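Slower fingers, fewer dropped bottles

I've been meaning to write up the grip timing work, so this is the short version.

Our policy used to predict arm and finger positions together, at one rate. Milagros Castillo suggested splitting them: the arms keep their normal rate and the fingers get their own small network, which only updates when the wrist has settled. Training took 30 hours on the same 467 demonstrations as before. We threw out 2 where the logs had gaps.

On the fridge task we ran 449 trials over two weeks in June. Most of the gain came from plastic bottles, which the old version squeezed too early and tipped over. Cans barely changed. Glass jars got slightly worse and I don't know why yet.
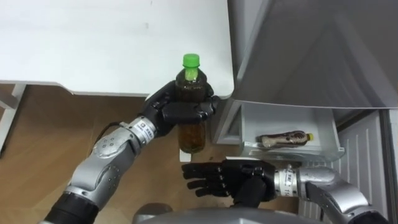
Left hand holding a green-capped bottle, right hand open beside the fridge drawer.

The handover between hands is still the weak part. Virgilio Dizon thinks the open hand should wait for a force signal from the other one, and he has a branch with that in it. I'll run it on the same bottles before touching anything else.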